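Refinishing vs replacing an old maple floor

stukthorpe_dad
We closed on the house in May and the upstairs floor is maple under two layers of carpet. The flooring guy quoted $538 to sand one bedroom and told me replacing it would be smarter. Has anyone here sanded their own? 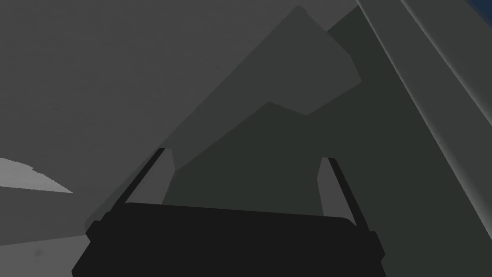

The room is small and has one closet. There are staple holes everywhere but no rot that I could find.

Ukilent
Keep the maple. I rented a drum sander and did two rooms for $276 with paper. Go with the grain and don't stop moving.
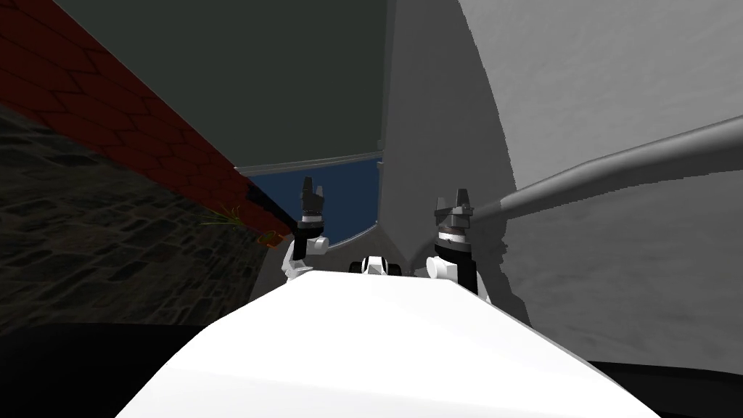
Fill the staple holes before your last pass.

B. Aydoğan
I disagree on the drum sander for a first timer. Maple shows every mark. Get the flat orbital kind – slower, but you won't dig a trench by the door like I did.

Ukilent
Orbital takes forever on old varnish. He'd be up there all week.
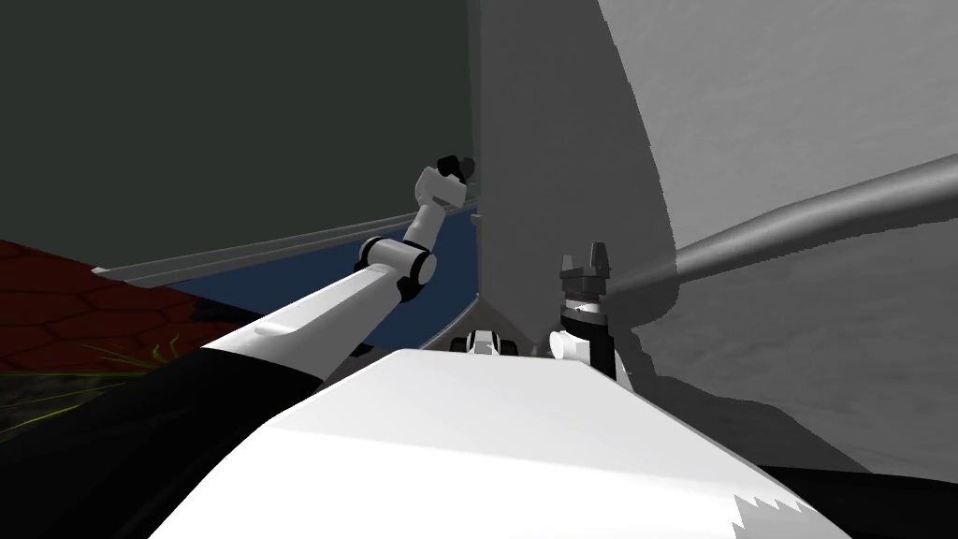 A drum with 60 grit is fine if he practices on plywood first.

kong_b
Check how thick the boards are before either of you talks him into anything. Pull a floor vent and look at the edge. Mine had been sanded so many times the nails were showing.

stukthorpe_dad
Pulled the vent. Plenty of wood left. Leaning toward the orbital.
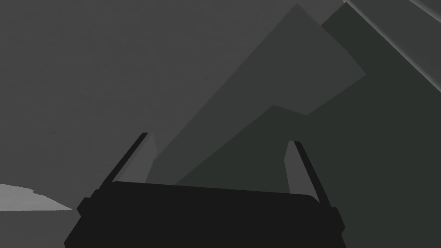
Water based finish or oil?

B. Aydoğan
Water based. Oil turns maple yellow.

Ukilent
I like the yellow. Agree on the orbital if he has the time.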